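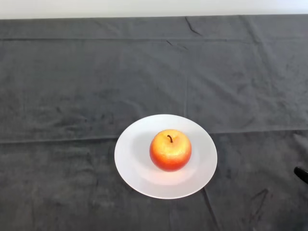
The Eline bench scale weighs correctly only when all its feet stand on a firm, level surface. Stone, thick glass and solid timber are suitable. Fabric is a poor base: a dark grey cloth with a soft surface, creased from one side to the other near the back of the table, will let the feet settle unevenly and the reading will drift. Remove any cloth before starting, or place the scale on the rigid base board supplied by Van Beek (part 389).

Support > Eline > Setting up > Levelling and zeroing
Search manuals Go
Last updated: October

Levelling and zeroing

Carry out the full procedure on first use, after changing the batteries and whenever the scale has been moved to another room.

1. Take the scale out of the carton with both hands under the body. Do not lift it by the pan.

2. Remove the two transit screws from the underside and keep them. The scale must not be posted or carried by car without them.

3. Set the scale down with the display facing you. Check that no foot overhangs the edge of the table or board.

4. Look at the bubble on the rear panel. Turn the front feet, a little at a time, until the bubble lies inside the ring. Clockwise raises the corner.

5. Fit the pan. It should drop onto its pins without force and turn slightly under a light touch.

6. Switch on and leave the scale for 20 minutes with nothing on the pan.

7. Press ZERO and release. The display shows dashes, then a steady zero.

Note: If the dashes remain, the scale is picking up movement. Close nearby windows, switch off fans and press ZERO again.

CAUTION: Never press on the pan to test the scale. The load cell can be damaged even when the scale is switched off.

Weighing with a plate or bowl

Place the empty plate on the pan, wait for the reading to settle and press TARE. Add the food from a low height. Anything dropped onto the plate loads the cell sharply – fruit and root vegetables are the usual culprits. The tare value is lost when the scale is switched off.

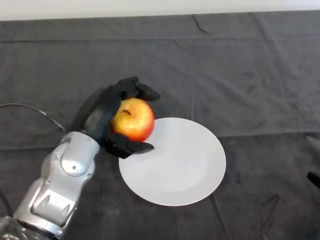
Gerrit Desmet writes that his Eline went back to zero correctly but read low with a wide plate, until he noticed the rim resting against the display housing. He now keeps the plate well forward on the pan and has had no trouble with it on the Skitedau worktop.

Plates wider than the pan may be used if the rim touches nothing. Slide a sheet of paper between rim and housing to check. Where the paper catches, use a smaller plate or fit the Berness riser, which is held by two clips and must be tared in the same way.

Continue with: Choosing the weighing unit.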